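Chapter 3
The Dishwasher Was Easy

Ask people which chore they would hand over first and most of them name one that has already been handed over. We wash clothes in a machine, we wash plates in a machine, and we still stand at the counter in the evening complaining that the machine has to be loaded.

This chapter is about the loading. Washing is chemistry and hot water in a sealed box, and engineers are good at sealed boxes. Getting the cup out of the sink, past the fork and onto the rack is a different sort of problem, and progress on it has been slow enough to embarrass several generations of forecasters. Rizal Majimbun's survey of shop-floor trials at Hultville (see Further Reading) lists about 30 tasks that plant managers expected to automate within a year. He went back later and found 3 of them running without a person standing nearby, looking worried.

Food is worse. A bolt does not mind being squeezed. A dumpling minds a great deal, and its neighbor is never quite the same shape.

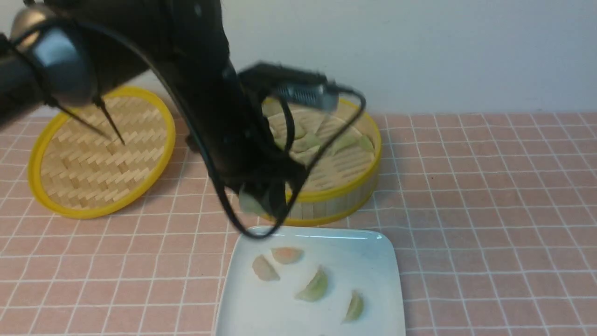

A child of six can move dinner from a basket to a plate after one or two losses, and will eat the losses. For a machine, the same job breaks down into finding the thing, choosing where to hold it, holding it hard enough – and letting go, a step that early papers tended to leave out.

We take these in order. Section 3.1 deals with seeing, Section 3.2 with grip force, and Section 3.3 with release. Section 3.4 returns to the question in the chapter title of Goh and Raju's Goltby lectures, "Can It Do the Kitchen Yet?" Readers in a hurry may like to know that their answer runs to 400 pages.

3.1 Finding the Thing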